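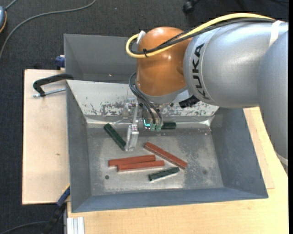
Just stay up the whole day before your first night, my cousin keeps telling me, and you'll be so tired the next morning that you'll sleep like a rock and be flipped over by the weekend. Is that really how people do it? It sounds awful to me, and I'd love to hear from somebody who has gone from days to nights and stayed there.

How do you switch to night shift without turning into a zombie?
Posted by pennyloafer_k in Work & Daily Life
16 June 2023

So I've been on days my entire working life and I just said yes to a permanent night spot at Deltasura. The money's better, the commute's way better, and I start soon. I'm a morning person! I'm the one who's up making pancakes while everybody else is still drooling on their pillow. So I'm a little nervous.

My situation: second floor apartment, bedroom faces east (of course it does), and the building across from me has a roof crew on it that starts up early and has a radio. I live with my partner, who works regular office hours, and a dog who thinks any person lying down in daylight is lying down to be played with.

Things I'm wondering about, in no special order:

Do you go to bed as soon as you get home, or stay up a while and sleep in the afternoon? My shift ends at six in the morning.

What do you eat, and when? I tried one practice night already and by the middle of it I'd gone through a family size bag of pretzels and felt gross.

Do you flip back to a normal schedule on your days off? I'd like to see my partner with the lights on once in a while.

I've also been looking at the Jullero curtains, the ones that stick to the window frame all the way around, but for two windows it comes out to about $200 and I'd like to know if that's money well spent before I peel the backing off something I can't return.

Also I grind my teeth when I don't sleep well (I have a Zendent guard that I hate) and I'm scared this is going to make it worse. Anybody else?

Thanks in advance, I'll read everything.

gravelroadmama

Oh I have opinions! I did nights for years, first in a hospital laundry and then in a bakery, and I only came off them when my youngest started school. I liked it. I'll say that up front so you know which side I'm on.

Your cousin's method works for exactly one morning. You do crash, sure, but then you wake up at noon with your heart going and your eyes wide open, and you've still got another shift that night. What worked for me was sliding into it. Stay up a couple hours later each night for the better part of a week before you start, and sleep later to match. By the time you get to your first shift you're already going to bed at three or four in the morning and the rest of the way isn't so bad. If you've got time off between the old job and the new one, use it for this and not for cleaning out your closets.

As for when to sleep, I was always a go-straight-to-bed person. Home, shower, a piece of toast, bed. I had friends who did it the other way around and slept from early afternoon till supper, and they swore by it – you wake up fresh and go to work, like a regular person does. I couldn't do it. If I sat down on the couch at seven in the morning I'd be out with my shoes on and then I'd get my second wind at nine and that was my whole day shot. Try both ways, a week each. You'll know.

Wear sunglasses on the drive home. I mean it, even in February when it's gray out. (Not if it's still dark, obviously, and don't drive at all if you're nodding. I've slept in a parking lot more than once and I'm not ashamed of it.) The sun coming up tells your head it's morning and then you've got to argue with it for an hour in bed.

Food: eat a real supper before you go in, then something small in the middle of the night, then something light when you get home. My middle-of-the-night thing was soup in a thermos, and I still make it. You take an onion, a couple carrots, whatever beans you have, a can of tomatoes, and a fistful of small noodles that you add last or they turn to mush. Warm food at that hour feels like somebody is looking after you. The pretzels and the candy will pick you up for a little bit and then drop you right on your face. And quit the coffee halfway through the shift! I learned that one the slow way. I was drinking a big one at four in the morning for the drive and then lying there at eight wondering what was wrong with me.

The dog will adjust faster than you will. Ours did. Long walk right when you get home, before bed, and the dog's tired too and you've got a sleeping buddy. The walk wakes you up a touch but I always thought it was worth it. Keep the sunglasses on for that one too, and the neighbors can think what they like.

I never used the Jullero ones so I can't help you there. I had a dark brown bedspread nailed over the window. Very classy.

Teeth: can't help, sorry hon.

Mo_in_the_basement

go to bed when your tired. phone on silent. thats it

ps earplugs, the foam kind, roll them up thin and hold your ear open when you put them in or they don't do anything

tallboy_plaid

Three years on permanent nights and counting. I'll try and hit the stuff that hasn't been covered, plus I disagree with a little of the long answer (which is a great answer, and I'm making that soup).

Curtains first. I've got the Jullero ones in a bedroom that also faces east. They're good. The room is dark, like can't-find-my-own-socks dark. But the sticky strip did take a little paint with it when I moved one of them, and I rent, so that was a fun afternoon with a touch-up jar. If you want to find out cheap whether dark is what you need, tape up heavy foil or cardboard for a week and see how you sleep. It looks terrible from the street. If you sleep great, buy the curtains. If you're still awake, your problem is noise and you've saved yourself some money.

With that roof crew, I'm betting noise. I run a box fan, summer and winter, pointed at the wall so I don't freeze. I've got one of those sound apps with 1000 different rain noises or whatever it is and I've gone back to the fan every single time. Earplugs on top of the fan if they're being really loud over there. You might also walk across and ask the crew how long they'll be at it. I did that once with some guys tearing up my street, told them I worked nights, and they were nice about the radio. The digging they couldn't do much about.

Days off is where I disagree with everybody. A lot of folks will tell you never flip back, stay on nights all week no matter what. I tried that and I was lonely as heck, eating cereal by myself at three in the morning while everyone I know was asleep. What I do now is go halfway. On my nights off I go to bed at three or four in the morning and get up around eleven. So I get all afternoon and evening with people, and when I go back in I've only got a few hours to make up. My last night on, I come home and take a short nap, then drag myself through till late evening. That day is a wash. I don't plan anything for it except laundry, and I don't trust myself with big decisions either. I bought a kayak on one of those days.

With your partner on office hours, figure out your meal. For us it's supper, which is my breakfast. I eat whatever's going, pot roast, tacos, doesn't matter, and I've completely lost the idea of breakfast food. There's a little place by me, Wilczyńska, that opens at five in the afternoon and does dumplings and beet soup, and we go on my day off and I have that as my first meal of the day and she has a glass of wine with hers. It works. You just have to stop caring what the clock says you should be eating.

Put it on the calendar too. A paper one on the fridge, with your sleep hours colored in. It stops people in your family from saying "but you're home all day," which you are going to hear. My mother called at noon for the whole first month. I finally called her back at midnight, all cheerful, and we've been fine ever since!

Errands are the good part, by the way. Grocery store at seven in the morning on your way home, and it's you and the guy stocking the yogurt. Bank, post office, haircut, all the stuff day people have to beg time off for.

On the teeth – I grind too, same brand of guard, and mine got worse for the first few weeks and then settled down. I'm not a dentist so take that for what it is. What I'd do is mention the new schedule at your next checkup, and if the guard is so uncomfortable that you hate it, ask if it can be adjusted. Mine had a rough spot on the left side that they took down while I sat there and it was like a different thing. I'd put up with it for ages before I asked.

And if you give it a couple of months and you still feel lousy all the time, talk to your doctor and ask about going back to days. Some people's bodies never take to it. I had a buddy who was one of those.

Comment from pennyloafer_k

Thank you all so much, even the earplug one (I was putting them in wrong, I went and tried it). Started sliding my bedtime last night and made it to one thirty, with the dog giving me looks the whole time. Going to do the foil before I spend anything. gravelroadmama, do you cook the noodles in the soup or separate?

gravelroadmama

Right in the soup, last few minutes, lid off. And make double, you'll want it on your day off too!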